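Projects / Entili / Open day / README

# Entili open day recordings

May 17, 2024 — by Wulan Purba

Recordings made with hand-held grippers during the Entili open day at Dresovside. Visitors tried the tool after a short demonstration by Efraín Urrego. The set holds 106 sessions in 2 folders, `demo` and `visitors`.
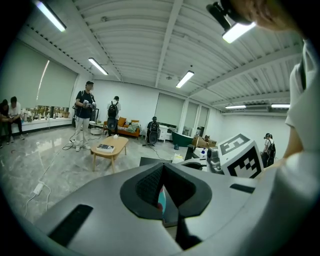 Sessions in `visitors` vary a lot in length — some people stopped early. Khairul Pillai checked the file names against the sign-up sheet. 3 sessions have no task label and are listed in `unlabeled.txt`.

Contact: Wulan Purba, Entili | © Entili | Back to top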